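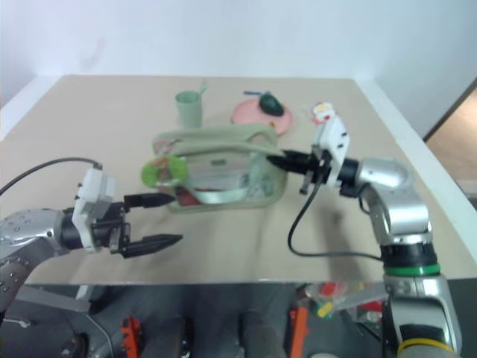 Emanuel Pîrvu

Re: [picnic-list] What goes in the green bag
May 26, 2021

On the matter of the bag, Gisik wrote:

> I have now read 21 messages about a pouch. Can someone please settle
> whether the cup and plate go inside it or travel separately? Last May
> they went inside and I ate my lunch off a napkin with lint on it.

They travel separately. The bag is soft and has one folded handle, and anything stiff you push into it will win. The green cup goes in the crate with the straw or stick taken out first. The pink plate goes flat under the cup. I have no ruling on the dark green oval thing on the plate. Millitz says avocado, my wife says computer mouse, and I'd rather not bite it to find out.

The window on the front was supposed to end the arguments about what's packed. You can faintly make out colors through it, something reddish near the bottom, and that is as far as science will take us. Please write your list on paper like everyone else.

The lime ring hanging off the left side stays on. Sepúlveda took it off for the Pirndale trip and then carried home the wrong green bag, 2 hours on the bus, somebody else's socks.

Crate closes at noon. Bring your own napkins.

Emanuel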